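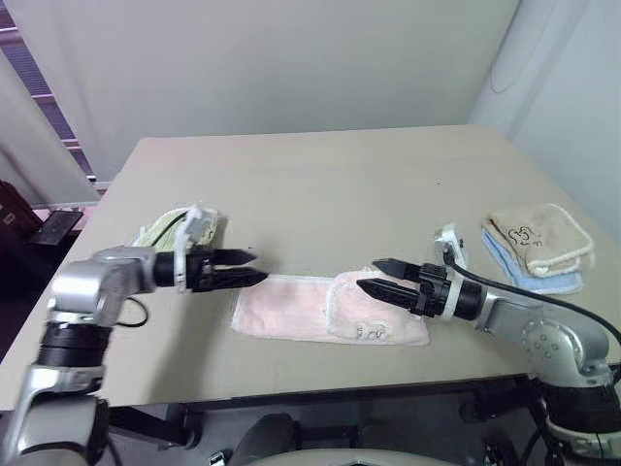 July, after the candidates' night

Home at ten with a sore backside from a school chair and 111 leaflets still in my bag, which tells you how the Nisden by-election is going. We printed 300. The rest went mostly to people who were already voting for us, and one to a man who wanted something to stand his coffee on.

Kwabena Odoi spoke well on the bus route and then lost the room by answering the parking question truthfully. There were two questions about parking. There are always two questions about parking, and they are always the same one. The bloke from the Ansah Street ratepayers got up for the second and gave us the history of kerbs.
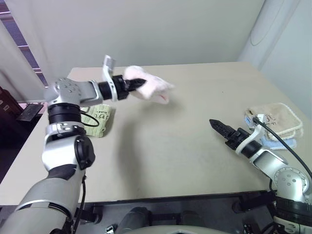 The independent, meanwhile, promised a pool. No site, no costing, just a pool, and they clapped as if he'd brought a bucket of it with him. I've been doing this long enough to know a pool beats a footnoted transport plan every time, and I still stayed up last week doing the footnotes.

Drove back past the Skukarlow turnoff, where somebody has drawn glasses on our corflute. Rather improves him — he looks like he reads the agenda papers.

Koltach shops tomorrow from eight, handing out the leftovers. Must find the good hat, and ring Mum about the postal vote form she swears never came.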